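The Night Bus to Trukarden

The bus left Brister at 10 at night and Cheng-en Cheng had been standing at the stop for an hour already, because he loved bus stops and saw no reason to rush one. He had a thermos, two boiled eggs, a window seat (he'd called ahead!) and his grandmother's accordion in a case held shut with a belt. What else could a person want?

"You know that thing rides underneath," said the driver.

"She gets carsick underneath," said Cheng-en.

The driver looked at the case, then at him, then at the rain coming sideways across the lot. "Put it on your lap," she said.

So it rode on his lap, all the way out past the grain elevators and the last gas station, and it was like holding a large sleeping dog. He couldn't see over it very well. He could see the top half of the window, with the rain running along it in long wiggling strings and the lights of farms coming and going, and he thought it was the best view he'd ever had from a bus.

He was going to Trukarden to play at a dance. That was the whole plan. A woman named Fu had heard him play in October, outside the library, where he'd gone mostly to keep his fingers warm, and she had marched right up and told him her town hadn't had a real dance in 11 years. Eleven! The band had gotten old, then the hall had gotten a leak, and then people had just sort of lost the habit. She had the leak fixed now. She had a floor. All she needed was noise.

"I only know 20 songs," he'd told her.

"How many can you play fast?"

"All of them, if I'm nervous."

"Wonderful," said Fu, and wrote her phone number on his library book.

The bus stopped at Prurkico a little after midnight. Everybody got off to stretch, and there was a diner with its lights on, and a pie in a glass case that turned slowly around for no one. Cheng-en bought a slice. It was rhubarb, and it was so good that he went back and bought a second slice for the driver, who ate it standing up with her coat on.

"So what's in Trukarden?" she asked.

"A dance."

"There's no dance in Trukarden. I grew up in Trukarden."

"There is tomorrow!" he said, and told her all of it, the library and the leak and the floor. She stopped chewing partway through. She wanted to know if it was the same hall, the one behind the feed store, with the stage so low you could step onto it by accident. He didn't know. He hoped so. It sounded like a terrific stage.

"I learned to waltz in there," she said. "I was awful. I stepped on a boy so hard he had to go sit in his dad's truck."

They got back on the bus. He slept for a while with his cheek on the accordion case and woke up with the print of the belt buckle on his face, just as the sky was going gray and the first roofs of Trukarden came up over the hill.

Fu was waiting for him in rubber boots. She took the accordion in one hand and him in the other and pulled them both up the street, talking the whole way, about the soup, the chairs, the lights she'd borrowed from her cousin, and the floor. Mostly the floor. She had opinions about maple. She had opinions about varnish that he could barely keep up with, and he was delighted by every one of them.

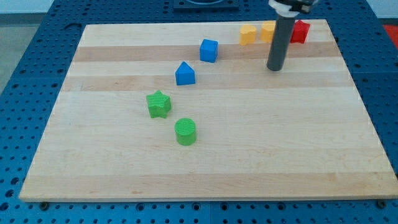 Pale boards, laid side by side.

"Take your shoes off," she said at the door of the hall, "and go stand in the middle."

He did. It was cold and smooth right through his socks. He slid a little, on purpose, and then he slid a lot, with his arms out, and fetched up against the stage (it was low, it was every bit as low as the driver had said) and sat down on it with a thump.

"Well?" said Fu.

"It's fast," he said. "Oh, it's a fast floor."

"Isn't it!"

By seven that evening there were people in the doorway, shaking out umbrellas and pretending they'd only come for the soup. They stood along the walls with their bowls. Some of the kids had never heard an accordion before and edged up close to see where the sound was going to come from. Cheng-en undid the belt. His hands were shaking, so he knew it was going to be quick.

He was three bars into the first song when the door banged open again, and there was the driver, still in her coat, with her uniform cap stuffed in the pocket. She had dancing shoes on. She looked around the room, along one wall and then the other, until she got to a big bald man by the coatrack, who saw her coming and put down his soup.

"Not the left foot," he said. "It never healed right."

"Then hold it up," she told him, and Cheng-en, who could see the whole thing over the top of the accordion this time, played faster.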